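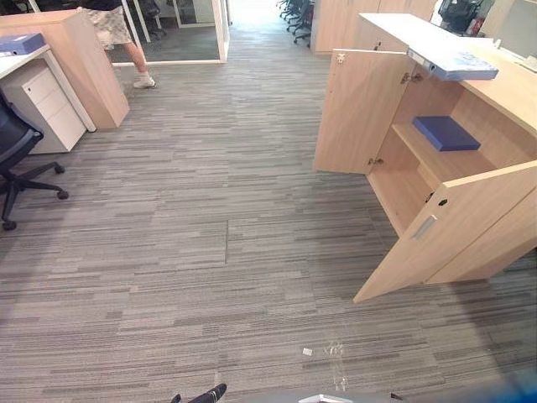
One of the storage cabinets at the Ernwood office, with a box file on the shelf and a ring binder on top.

PRESS RELEASE

Bimarau opens its paper clear-out service to small offices in Ernwood

I've spent most of my working life opening other people's cabinets, so I'm pretty excited to be writing this one. Starting in September, Bimarau is offering its office clear-out service to small businesses all over Ernwood, and you no longer need a whole building's worth of paper to book us. If you've got five cabinets and a bad feeling about what's in them, give us a call!

I'm Booker Bellamy, and I started Bimarau after 17 years as an office manager. I know how it goes. Somebody moves desks, somebody else leaves, and the binders stay right where they were (usually with a label that made perfect sense to one person). You open the door looking for a lease and find a stack of catering menus. We've seen warranty cards for printers that went out the door years ago, and one very nice fruitcake tin full of keys.

The way we work is simple. We come in, open every door, and take the paper out one shelf at a time. Each binder and box file gets a quick look with someone from your team, and it goes on one of two piles - stays or goes. Whatever stays gets a fresh spine label and a spot on a shelf, and we write that spot down on a one-page list that gets taped inside the cabinet door. Whatever goes is boxed for shredding, or the empty binder gets passed along if it still closes right.

We don't ask you to shut down while we do it. People can keep walking by and taking their calls, and we'll stay on our side of the aisle. All I need is a clear desk close to the cabinets, a person who can say yes or no, and the keys. Please find the keys before we get there! A locked cabinet with no key can eat up a morning.

Our first big job was for Pavliuk, a bookkeeping firm that let us go through almost 800 binders and box files. I learned a lot there, mostly about labels. We used to print the year in big type and the contents in small type, and everyone hated it, so now the contents come first. We also quit filling shelves all the way to the end. A little empty room means the next binder has somewhere to go besides the countertop.

The labels and the door lists come from Dratutska, a small print shop that has put up with a lot of changes from me. The new set has a wider strip and darker type, so you can read it standing up with coffee in your hand. Clients can order extra labels in packs of 100, and I'd suggest getting one pack for the supply drawer and telling people it's there.

Bookings are open now for visits beginning at 8 a.m. or right after lunch. A first walk-through is free and takes less than an hour. I do most of those myself, and I'll tell you if your cabinets are fine and you don't need us (it happens, and I always want to know who's behind it).

Press contact: Booker Bellamy, Bimarau, Ernwood. Interviews and visits to a clear-out in progress can be arranged with the client's okay.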